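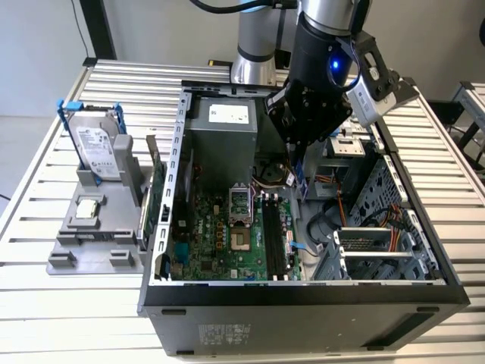
About Lirkent

Small repair school and used-computer shop. Evening classes, day bench, parts counter in the back. Been going since Gilberto Quintero got tired of fixing the same neighbors' PCs for free and figured he could teach them instead.

First class was four people and a folding table in the old Tovar shoe store. We still have the table. Now it's 30 seats a term, two terms a year, next one opens in November.

What we teach

Basics course - opening a desktop, knowing what's what, swapping memory and drives, putting it back togther so it boots. Ten evenings. No math, no experience, bring reading glasses if you use them.

Second course is harder. Boards, sockets, power supplies, finding the fault before you spend money on parts. You need the basics first or a quick chat with Edith Henao, who runs it and will know in five minutes if you're ready.
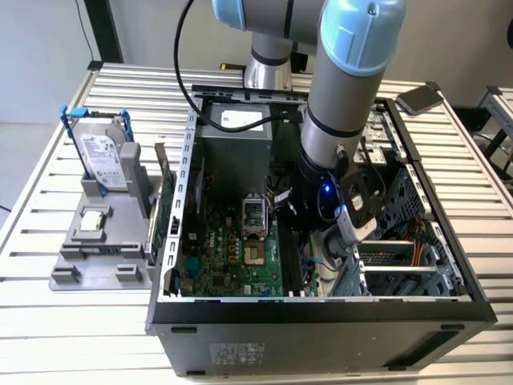 Classes start at 6:30 pm and we lock the door at 6:45, sorry, people kept wandering in during the safety talk. Coffee is free. Parking behind the bakery, not in front of it.

The shop side

Refurbished desktops, mostly office machines we buy in lots from Juvarard. Every one gets wiped, cleaned, tested overnight. 309 sold last year, a bit over what we planned. Ninety day warranty, in writing, and you bring it back to the same counter you bought it at.

We don't do phones. We don't do printers either - please stop asking Edith.

Students get first pick of the parts bins and 100 dollars off any desktop once they finish the basics.

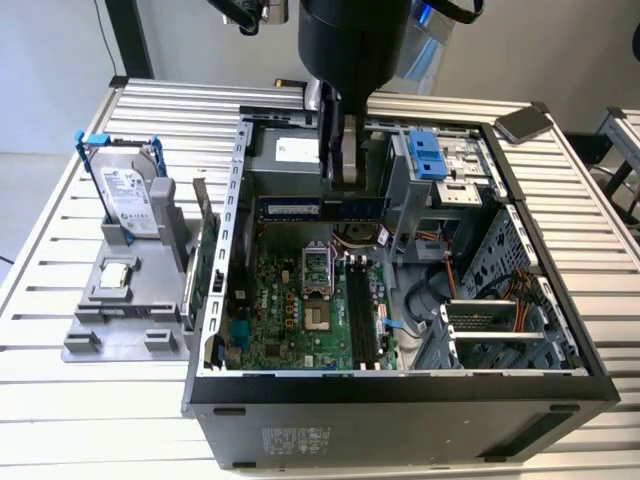
Who we are

Gilberto - founder, basics course, buys the lots. Twenty-some years at Ginemach before this, field service, knows every loading dock in the county.

Edith - second course, repairs, warranty stuff. Also does the schedule so be nice.

Plus three part-timers at the counter, all former students.

Find us

1061 Tovar Street, side entrance, up the ramp. Counter open 10 to 5, closed for lunch 1 to 2. Calling is better then email, we're slow with email. Sign-up sheets for November are at the counter now, deposit holds your seat.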